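Category: Workshop > Arms & grippers
Last updated: Jan 31, 2025
7 min read

Setting up a two-arm table for pick and place (the cheap way)

Quick write-up before I forget what I did. Two arms, one table, one plate. Assumes your arms already move and you can jog each joint from the laptop. If not, do that first and come back.

What you need

Two small arms with two-finger grippers. A table, or two pushed together. A cloth or plain top in a pale colour. One plate, plastic. A few bagged things. Tape, cable ties, a tape measure. Some evening.

1. Table first

Get it level before the arms go anywhere near it. Shim the legs. I skipped this in July and lost a whole weekend chasing an error that was one short leg. If you're joining two tables, clamp them underneath, then run a fingernail over the join. Feel a step? Shim again.

Pale top, matte if you can. Shiny varnish gave my cameras fits.

2. Arms on the near side

Bolt both to the same base. Not one each to seperate bits of wood, they will drift. Mine are 106 mm lower than the Povska drawing says and reach is better for it. Check both grippers can touch the middle of the plate spot without the elbows locking straight. If one can't, move the plate, it's easier than moving the arm.

3. Cables

Leave a proper loop at the wrist. Then jog the wrist end to end, both ways, and watch the loop the whole time. Tight at either end = too short. Catches on the table edge = too long. Tie it further down the arm, never right at the joint.

4. Lay it out

Spare things in a row at the back. Plate in front of them, towards the middle, where both grippers can get at it. Keep everything else off the front half.
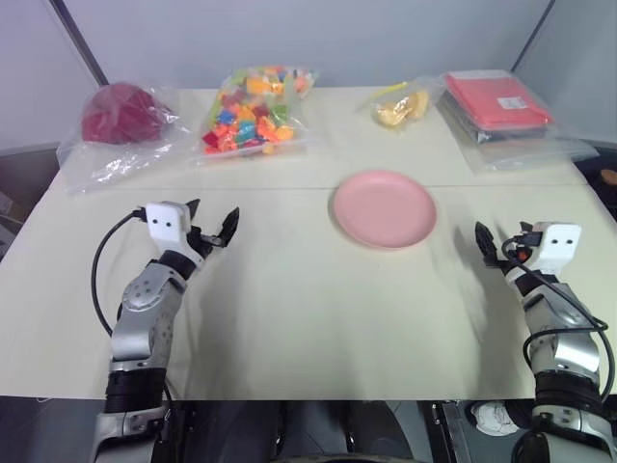
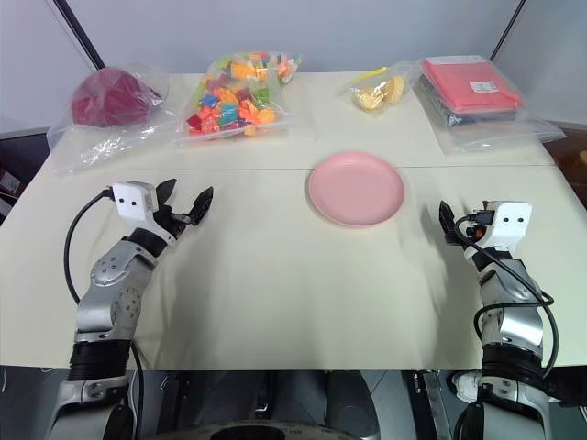
Pink plate, grippers open, bags along the back. Next one is from the wrist camera, orange held over the plate.
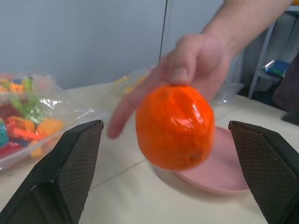 5. Home pose

Grippers open, fingers pointing in towards the plate, clear of the top by a good hand's width. Save it as home. Save it again under another name, you will overwrite the first one. Every run starts and ends there.

6. Speed and force

Start silly slow. The Branora config I use takes raw numbers, so speed limit 1,000 to begin with, and 3,000 only once it's done a full set without touching anything it shouldn't. Grip force low. Something smooth and round wants more grip pad on it, so go lower over the object before you add force. Squeezing harder just fires it across the room.

7. Hands

Stop button where you can hit it with your free hand. Motors paused while you're placing things, every time, even if it's only a second. Say "clear" out loud if there's two of you. Sounds daft, do it anyway.

Problems I had

Gripper closes a bit to one side: camera mount slipped. Nip up the screws, redo the calibration.
Bag gets picked up instead of what's in it: take the thing out of the bag. Clear plastic is horrible for depth.
Plate slides: tiny bit of double sided tape under it.
One arm sags at home: check the shoulder screw before you blame software. Skanstead forum has a long thread on this, the Gbeho fix on page two worked for me.

Do the calibration again if you move the table, even a nudge. Then ten slow runs left arm only, ten right arm only, then both togehter.

Tags: robot arm, grippers, home workshop, calibration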